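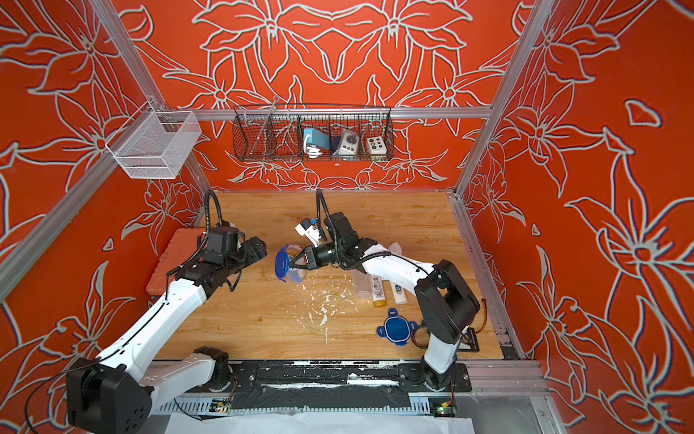 Progress report, August – community pantry fit-out and container trial
To: Marchuk small grants desk
From: Severyn Bilyk, Nerkis

Quick one this time, sorry, typing between deliveries.

Where we are

Worktop is in use. Light wood, kept the grain showing like we agreed. Flower panels up on the back and both sides, the red-orange with the big white lily-like flowers. Cost a little more than plain but they wipe down fast and people like them. Rail across the back is fixed. Black wire basket on the rail holds the small stuff so it stays off the table. Silver basket on the left post still has no job, suggestions welcome.

Containers

Switched from bags to clear snap-lid tubs in July. 24 bought, 20 in rotation, the rest held back as spares. Blue lids only. We tried mixed colors at Cludine last year and spent half of every shift matching lids to tubs, not doing that agian.

The tubs are see-through enough to tell full from empty at a glance, bit frosted so labels still matter. Dry goods only for now – rice, oats, lentils. Lids are the weak point. Two tabs have gone stiff and people force them.

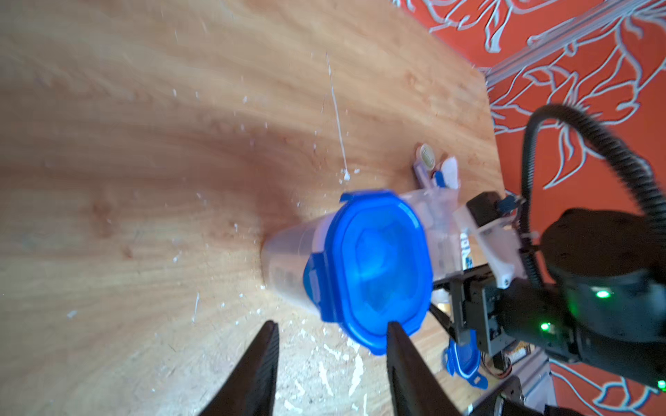
Zodeo will swap the stiff ones if we send them back before the end of the month. Box is packed, just needs a label.

Table surface

Needs attention. White flecks all over it plus a streak of dried paint. Should come up with a plastic scraper and warm water, then one coat of food-safe oil. Half a morning, in between sessions. Also want a rule that nothing gets parked along the back edge, small bits pile up there and then get wiped into the food area.

Sessions

11 packing sessions run so far against 6 planned for the period. Turnout good, the late afternoon ones fill first. Mornings still thin.

Money

On budget. Panels over by a bit, shelving under by about the same. Receipts going in a seperate email tonight.

Next

– scrape and oil the table
– return the bad lids
– labels on every tub, front not top
– decide what the silver basket is for
– second order of tubs if you are ok with it, same size, blue lids again

Need a yes or no on the second order by the end of August please, Zodeo only holds the price till then.

Severyn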